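The Open Day at Furnival
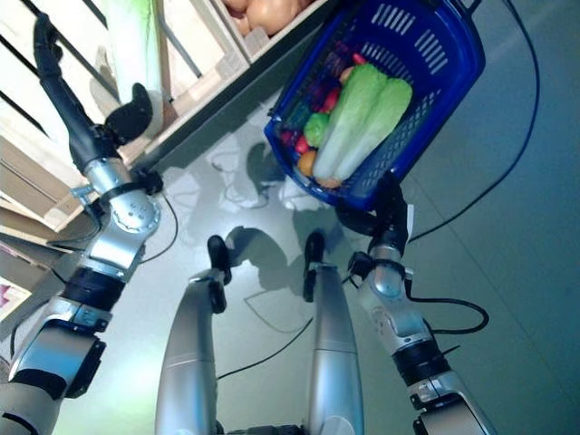
The vegetable aisle, Furnival open day.

Stavros Balaskas got his visitor's sticker at the gate. It said 88. He stuck it on his good jacket and followed the others down the hall to the mock grocery.

He had run a fruit shop on Brunditz Street for 47 years. His granddaughter worked here now, something to do with wrists, and she had told him to come before lunch, when it was quieter.

The robot stood at the shelves with a blue basket hanging from its right hand. There were two heads of napa cabbage in it already, and a green pepper, and a tomato. The left arm was reaching for the shelf.

"Who taught it to pack?" Stavros said.

The young man with the tablet said it had been trained since May, on 2834 runs.

"The tomato goes in last."

"It's near the top."

"Near the top," Stavros said. He looked at the cabbages. They were good cabbages, tight, with clean ribs. He would have charged more for them.

The young man asked if he had any other questions. A woman behind them wanted to know about batteries.

"The onions," Stavros said. "Does it squeeze them?"

"Sorry?"

"At the neck — to see if they're soft."

The young man wrote something on the tablet. Then he turned it around and asked him how to spell his name.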